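Course Materials > Political Institutions > Handouts
Print this page | E-mail this page | 0 comments

Unit 2: Delegated Powers in a Two-Tier Union

Updated 11/14/20

Terms. A conferred power is one the member states have handed to the center by treaty. A residual power is one they have kept. Education is residual in most unions of this type. The center may support it with grants but may not set the curriculum.

Model case. The Birkberg Compact, used all term, has 31 articles. Article 2 lists the conferred powers. Schooling is absent from the list. Article 31 lets the center fund "measures of common interest" and does not define the phrase.

Points to note:

- A grant program needs a legal base, even where no member state objects.
- Funding with conditions can produce the same result as a rule. The Sosano reading treats the two as equal. The Barbosa reading looks only at the text of the measure.
- A power used for many years without challenge is still open to challenge. Courts differ on how much weight past practice gets.

Subsidiarity test. Ask first whether the states can reach the goal alone. If they can, the center does not act. If they cannot, ask whether the measure goes further than the goal requires. Keep the two steps separate in written answers.

Reading: Hillow Reader, pp. 368-400. Skip the section on customs duties, covered in July.

Written work: apply both readings to a centrally funded civics website for schools. Cite articles by number.

Filed under: Federalism, Treaties | Share (2) 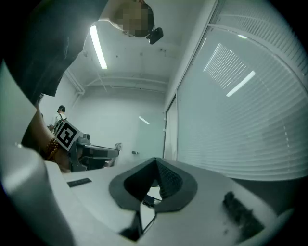

Beaded bracelet, dark gray T-shirt and hand-held gripper.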